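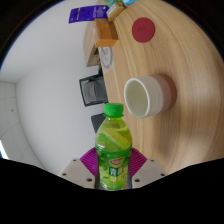

밝은 나무 원형 테이블 위의 녹차 음료와 도자기 컵

작년 6월에 들인 테이블인데 후기를 이제야 써요. 게을러서 죄송합니다ㅎㅎ 그때 Nolstead 원형 테이블이랑 Datcombe 제품 사이에서 2주 넘게 고민하다가 결국 Nolstead로 갔고요, 코스터는 Ustis에서 따로 주문했어요. 오늘은 테이블 이야기 반, 코스터 이야기 반이에요.

일단 테이블은 나뭇결이 진짜 예뻐요! 밝은 색이라 방이 좁아 보이지 않고, 결이 꽤 또렷해서 아무것도 안 깔아도 허전하지 않더라고요. 원래는 식탁보를 씌울 생각이었는데 (심지어 사 두기까지 했는데) 한 번도 안 꺼냈어요. 둥근 모양이라 지나다니다 허벅지 찍을 일이 없는 것도 좋고요. 예전 네모난 테이블 쓸 때는 멍이 가실 날이 없었거든요.

단점은 역시 물자국이에요. 여름에 찬 음료를 그냥 올려뒀다가 동그랗게 자국이 남아서 한참 속상했어요. 마른 수건으로 문지르고 오일 바르고 하니까 거의 없어지긴 했는데, 그 뒤로는 무조건 코스터를 써요.

그래서 산 게 검붉은색 동그란 코스터예요. 한 장에 4000원이고 배송비 2000원은 별도. 한 장만 사면 배송비가 좀 아깝죠. 색은 화면에서 봤을 때 너무 튀지 않을까 걱정했는데 밝은 나무 위에 놓으니까 포인트가 되네요. 페트병도 올려두고 컵도 올려두고 막 써요.

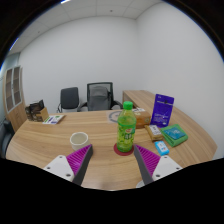
빨간 코스터에 올린 녹차 음료. 파우치랑 상자랑 이것저것 다 꺼내 놓은 테이블

크기는 64cm 정도 되는 걸 골랐으면 어땠을까 싶었던 적도 있어요. 둘이 살기엔 그게 딱이라는 후기가 많았거든요. 근데 저처럼 테이블에 뭘 자꾸 올려놓는 사람은 큰 게 맞아요. 음료에 컵에 파우치에 작은 상자들까지 늘어놓고도 앞쪽에 손 둘 자리가 있으니까요. 왼쪽 뒤에 둔 나무 정리함도 이제는 거의 붙박이예요. 색이 테이블이랑 잘 어울려서 치울 마음이 안 생겨요.

컵은 Hsueh에서 샀는데 문의가 있을까 봐 적어둬요. 도자기라 놓을 때 소리가 좀 나는 편이고, 손에 쥐는 느낌은 마음에 들어요. 마쓰다 기요시 씨라고 예전 직장 동료가 놀러 왔다가 똑같은 걸로 사 갔어요.

조립은 혼자서도 가능하지만 상판 뒤집을 때는 누가 잡아주는 게 좋아요. 저는 혼자 하다가 바닥 타일을 찍었어요ㅠㅠ 다리 나사는 몇 달 지나서 한 번 다시 조여줬고, 지금은 흔들림 없이 쓰고 있습니다.

별점은 테이블 네 개 반, 코스터는 다섯 개요. 코스터는 다음에 두 장 더 살 거예요. 다른 색도 나오면 좋겠어요!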